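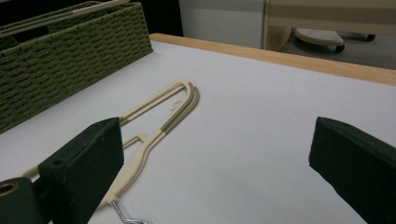
One reader wrote to the review desk in July to say that the grip strip is the only part of a plastic hanger worth paying for, and that every slim hanger bought without one had ended with blouses on the closet floor. The reader asked whether the Grostell hanger, cream with olive-green grips, was worth its higher price, and whether the woven basket sold in the same color was a sensible companion purchase. The present review was prepared in response to that letter and to several others on the same subject.

Products reviewed: Grostell Slim Hanger, cream with olive grips; Horkmont Woven Storage Basket, large, olive. Both were bought at the regular retail price from the Skaltport household store. Neither manufacturer was told of the review before publication.

Scope

The review covers everyday use in a bedroom closet and on an open garment rail. It does not cover commercial laundries, retail display, or children's clothing. Winter coats were included only to find the point at which the hanger should no longer be used. The products were kept in ordinary service at the Escobar residence hall, where rooms have narrow closets and no built-in drawers, and where residents tend to fold less than they hang.

The hanger: general construction

The Grostell is an open-frame plastic hanger with rounded shoulders. The body is slim, and a full rail of them takes up noticeably less space than the same number of molded tubular hangers. Edges on the hangers supplied to us were clean. One had a slight ridge of excess plastic near the hook, which was removed with a fingernail and did not return a snagged thread at any time.

The cream color is warm and does not look gray beside white walls. It does show dark lint. Residents with black wool garments wiped their hangers down more often than the others did, using a damp cloth and no cleaner.

Grip performance

The green grips are the main selling point. They are made of a rubber material and sit along the outer edge, where the garment rests. Silk-type blouses, wide-neck knit tops and a satin slip dress were hung and left in place, and the closet door was opened and closed as usual. None of the blouses fell. The slip dress shifted to one side on several mornings and had to be straightened, but it stayed on the hanger. Wide boat-neck sweaters performed less well. Their shoulders rest partly beyond the gripped section, and the bare plastic there is as slippery as that of any other hanger.

There is a cost to this. A T-shirt with a tight collar cannot simply be slid over the shoulder in one motion, as the fabric catches on the rubber. The hanger must be fed in from the hem. Persons accustomed to bare plastic or metal hangers will find this slow for the first few loads of laundry. Those who hang many shirts at once, and whose shirts do not slip in the first place, may reasonably prefer a plain hanger and save the difference.

No transfer of color from the grips to light fabric was found. Garments were dry when hung. The manufacturer's leaflet advises against use with wet clothing, and we followed that advice.

Weight

Shirts, dresses and light jackets gave no difficulty. A lined denim jacket produced a small bend in the shoulders which disappeared when the jacket was removed. A full-length wool coat produced a larger bend, and the hanger took until the following morning to recover its shape. We do not recommend the Grostell for coats. A wide wooden hanger remains the correct choice.

The basket: general construction

The Horkmont basket is tightly woven in horizontal rows, with a ribbed surface and a pale beige strip across the top that sets off the olive below. The green is a close match to the grips on the hanger, although the two products come from different firms. Buyers who care about matching should be aware that the shade may vary from one lot to another. A second basket bought later in the month was slightly browner than the first.

The sides are firm enough to stand when the basket is empty. When it was filled with sweaters the long side bowed outward a little, and on a shelf with close-fitting uprights this made the basket harder to pull forward. It should be measured full, or some clearance should be allowed.

The weave is handsome and holds dust. A soft brush attachment on a vacuum cleaner removed it well. We would not wash the basket, and the label states that it should be kept dry. For that reason it is not suited to a bathroom shelf near a shower, despite being shown in one on the packaging.

The inside of the basket is unlined. Fine knits and tights should be placed in a cotton bag first. One pair of tights was snagged on the inner surface at a corner. Towels, bed linen and denim were unaffected.

Use together

The two products suit a closet in which there is a rail above and a shelf or low table below. Spare hangers may be stored in the basket, and the slim bodies lie flat against one another. The grips do cling, however, and lifting out one hanger will often bring a second with it. Placing them with the hooks all facing the same way reduces the trouble considerably. Small items such as wire ties and clip rings tend to work down among the hangers and are better kept in a separate box.

The basket should not be set directly on a polished wood surface and dragged. It left no mark on a painted shelf, but we did not try it on varnish and can offer no assurance.

Packaging and returns

The hangers came in a paper band with no plastic film. The basket was shipped in a carton with a single sheet of card inside to keep the sides straight. The Skaltport store accepted the return of 2 hangers with loose grips and replaced them at the counter without a receipt being requested. Both loose grips were at the narrow end of the strip, and both were found when the packs were opened. Buyers are advised to run a thumb along each strip before discarding the band.

Findings

Grostell Slim Hanger: recommended for blouses, dresses, knit tops and light jackets. Not recommended for coats or for wet garments. Quality control on the grip strips should be improved.

Horkmont Woven Storage Basket, large: recommended with reservations. Suitable for linen, towels and spare hangers in a dry room. A lining would make it suitable for delicate items, and we have written to the manufacturer to ask whether one is planned. No answer had been received when this review was completed.

Readers who have used either product for longer than one season are invited to write to the review desk. Letters should state where the product was bought and the type of garment or article stored. Remarks on the wear of the grip strips would be of particular use for the next revision of this page.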